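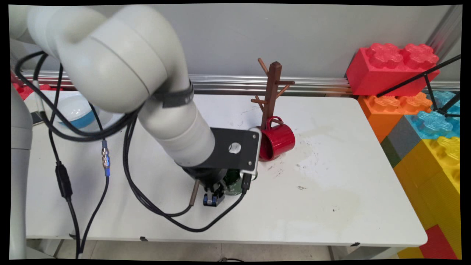 机械臂工位的走线规范，我前后改过几版，这一版打算定下来。起因是上个月整理停机记录时发现，归到“控制异常”名下的条目里，有相当一部分根源在线缆：接头松动、外皮磨损、余量不足导致腕部附加力矩。桌面工位尤其容易出这类问题，线从肘部绕下来，沿桌子左侧垂落，再从前臂下方横过台面走到夹爪，中间还带着一只带蓝圈的银色螺纹接头和一个黑色的串接模块，这种走法在演示阶段很常见，前臂上靠近肘部只有一条深灰色绑带。按下面的条款逐项对照，它至少有三处需要改。

先说适用范围。本文只讨论固定在桌边的轻型协作臂，末端装电动夹爪，任务是抓放日用器皿一类的小件。移动底盘、吊装、带气路的工位不在内，那些另有要求。文中的条款是我给自己负责的几个工位定的内部做法，不能代替风险评估，也不能代替整机厂的安装手册。手册与本文冲突时，以手册为准。

一、线缆与工作区的关系

台面上的工作区指夹爪指尖在任务程序中能够到达的全部区域，外加一圈余量。线缆不得落在这个区域里。需要跨越时，从上方走，固定点设在前臂上，不设在桌面上。桌面固定点的问题在于，臂一动，固定点与末端之间的距离就变，线不是拖着就是绷着，两种情况都会在力传感器读数里留下痕迹。做接触任务的人应该遇到过：空载标定很干净，一到远端姿态就出现一个缓慢漂移的偏置，查半天算法，最后是线在拽。

二、绑扎点

每段连杆不少于2个绑扎点，分别靠近两端关节，但不得压在关节转动缝上。只在肘部附近扎一处是不够的，前臂下半段的线会自由摆动，速度一高就甩。绑带用宽面的，松紧以线能轴向滑动、不能横向跳出为准。尼龙扎带可以用于静止段，动段不用，剪口会割外皮，也会割手。

过关节处的余量按该关节的极限角度留，不按当前任务用到的角度留。任务会改，线通常没有人跟着改。检查方法是手动拖动，把关节慢慢推到两侧软限位，看线圈是否还有弧度。做这一步要断开任务程序，速度限到最低档，另一只手放在急停上。

三、接头与串接模块

螺纹接头拧紧以后做防松标记，一道漆线跨过螺母和壳体，巡检时看线有没有错开。接头不得作为受力点，两侧各留一段松弛，并在两侧分别固定。

串接模块（电源转换、通信转接之类）一律固定在底座或桌腿侧面，不允许悬在线上，也不允许直接搁在台面边缘。悬着的模块相当于在线上挂了一个摆锤。Galwood那个工位就是这样，模块自重不大，可是复位动作每次都带着它晃一下，接头针脚最后出现间歇性接触不良。日志里的表现是夹爪偶发掉线，间隔没有规律，排查起来很费时间。

四、末端支架

末端支架与夹爪之间的连接板，边缘要倒角或者加护套。支架轮廓必须录入碰撞模型，包括侧板和任何突出的细杆。我见过的碰撞模型大多只画了法兰和夹爪本体，侧面那块板是后加的，模型里没有。抓取开阔台面上的物体时没有影响，一旦物体挂在架子上，需要从侧面贴近，侧板就会先于指尖碰到杯身。陶瓷和玻璃器皿对这种接触很敏感，磕一下不一定碎，但是会留下裂纹，之后哪一次抓取时裂开就说不准了。

建议的做法：每加装一个零件，模型版本号加一，同时在末端贴一张标签写明当前版本。标签和控制器里载入的版本不一致，不许上电运行。末端质量和质心参数同时更新，不然重力补偿会偏，拖动示教时手上能感觉出来。

五、台面

台面的划痕和污渍本身不影响安全，但是影响视觉。浅色桌面上的深色斑点在阈值分割时会被当成小件，反光的污渍会在深度图上留洞。Juddale的工位规定每班开始前擦一次，每次更换任务时检查一次。擦不掉的痕迹拍照存档，作为背景更新的依据。

与任务无关的物品移出臂展范围。相机脚架也算，脚架腿要么锁在地面标记上，要么在碰撞模型里画出来，二者取一。相邻工位的机械臂如果工作空间有重叠，必须有互锁，只靠两边程序错开时间不算互锁。

六、巡检周期与记录

周期按动作循环数定，不按日历定。Hartono工位的记录是，从换新线到外皮第一次出现可见磨痕，走了3586个循环，位置在肘部内侧。这个数字只对那一台、那一种走线有效，不宜照搬，不过可以说明量级。我目前的做法是开工前目视一遍，每满一个固定循环数再做一次完整检查，后者停机时间控制在15分钟以内。完整检查的表格共12项，这里列出与线缆有关的几项：

外皮有无磨痕、压痕、发白
接头漆线是否错位
绑扎点有无滑移
各关节推至软限位时线圈是否仍有弧度
串接模块固定是否可靠
线缆有无任何一段落入工作区

任何一项不合格即停用，整改后重测力传感器零偏，在近端、远端和两侧极限姿态各取一组读数，与基线比较。基线应当在走线完成当天采集，不能用出厂值。

七、几处还没有定论的地方

一是波纹护套要不要强制。护套保护外皮，但是增加弯曲刚度，轻载臂上的影响比较明显，Bostari项目装了以后又拆掉了，改成在磨损点局部包覆。我倾向于局部包覆，暂时写成推荐项。

二是快插接头。换夹爪方便，防松性能不如螺纹，标记方法也不适用。如果末端需要频繁更换，可以考虑带锁扣的型号，并把插拔次数记入台账。目前手上的数据不够，没有写进条款。

三是绑带颜色。有人提议动段和静段用不同颜色区分，我没有意见，前提是整个车间统一，并且写在工位图上。十一月复审的时候一并处理，在那之前仍然按现有颜色执行。

表格模板整理完以后会单独发一篇，字段名可能还要调整，已经在用旧表的工位不必重填。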